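Open day at Pruvon: my gallery from the upstairs floor

I finally made it to the Pruvon open day in November, after missing the last two, and I came home with a full phone and sore feet. Pruvon shares its building with Tistine, who make the hand-held grippers, so you get two visits for the price of one (the price was zero, plus parking). They had 295 people signed up and I think most of them were on the stairs when I was.

I went mainly for the teaching demos. If you read my write-up of the Urnia visit you know I have a soft spot for the part before the robot does anything, when a person does the job over and over with grippers in their hands and the recordings get turned into something a machine can learn from. I could watch it all afternoon, and I pretty much did!

Our guide upstairs was Simão Carrilho, who runs the household tasks. He talks fast and answers everything, even the man behind me who wanted to know about lawn mowers. The tasks are the kind of thing you do when you walk in the door – hang this up, take that down, put it where it goes. Simão said they had 437 good recordings of the coat rack job so far and wanted more than double that before they'd train on it.

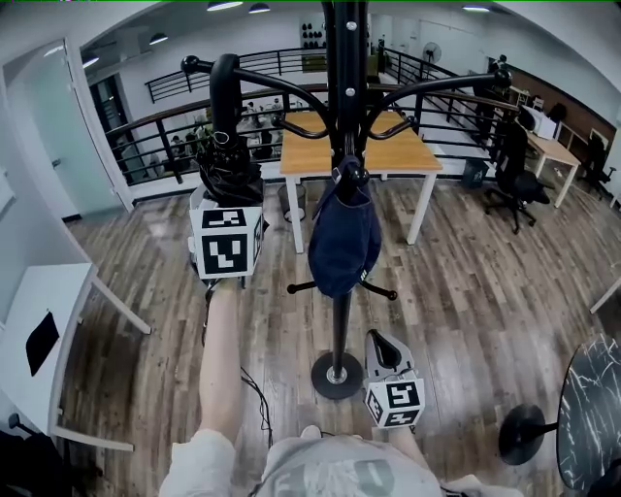
What surprised me was how slow the good demonstrators are. I figured speed would be the point, but Simão said the rushed recordings are the first ones they throw out. If you fumble, you're supposed to fix it calmly and keep going, and those fixes are worth keeping. He had a new person down as needing a week before her recordings counted for anything, and he told us his own first day was so bad that none of it got used.

Soft things are the hard part, according to him. A box is a box every time you pick it up, but a cap or an umbrella sags differently depending on where you grab it. The marker cubes on the grippers help the software work out where each hand is, and I asked what happens when one gets turned out of view. Short answer: it guesses for a moment and catches up later. Longer answer involved a whiteboard and I lost the thread somewhere in the middle, sorry.

Then we got our turn. You pick up a pair, somebody sets you going, and you try to hang a thing on a hook without dropping it. They're lighter than I expected and my wrists still complained after five minutes. I got a hat on at the third try and was far too pleased with myself. A kid of maybe ten did it first time, and then again with the other hand.

Last stop was the talk by the Andreadis people, who are testing the trained models on their own arm. Their best run so far is 902 successes out of 983 tries, all on one task, and they were very open that moving the rack a little brings that number way down. I liked that they said so before anyone asked. The question session ran long and I missed the coffee.

If you're thinking of going next time, sign up early, wear comfortable shoes and head upstairs first – the line for the grippers gets long after three. I'll add the Tistine workshop pictures when I've sorted through them.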